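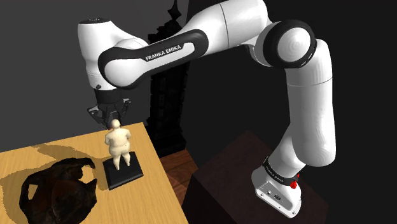 A Franka Emika arm above a small figurine in one of the simulated rooms used for the tests.

Robot arms can tidy an uncluttered table reasonably well but still struggle with dusting, stacking and anything breakable, according to tests run by the software firm Arari.

The company set its simulated arms 1,308 household and shop-floor chores, from moving ornaments to filling shelves. The arms finished 714 of them without dropping, knocking or missing anything.

Picking up a single object and putting it down elsewhere gave the best results. Scores fell when items stood close together or had an awkward shape, and jobs needing two steps in the right order often stopped after the first.

"Lifting an ornament so you can wipe under it sounds like nothing," said Zyanya Trujillo, who led the work. "The arm has to choose where to hold it, how hard, and where to put it while the cloth comes out. It gets one of those wrong quite often."

All the tests took place on computer, and Arari said results on real arms were likely to be lower. A first set of 560 chores will be repeated with real equipment at its Mokwood site from January.

Shops are watching closely. Ocampo, which sells glassware and gifts, has lent Arari measurements of 4,000 items from its shelves so they can be added to later tests.

Its stockroom manager, Quentin Lecomte, said he would not be changing staff rotas yet. "I'd let it move boxes of tea towels - I wouldn't let it near the vases," he said.

Dulce Nava, who runs the cleaning firm Bitard, said customers had begun asking when a machine could do their dusting. She tells them to keep their usual booking.

Arari plans to publish the full list of chores, including those the arms failed, in spring.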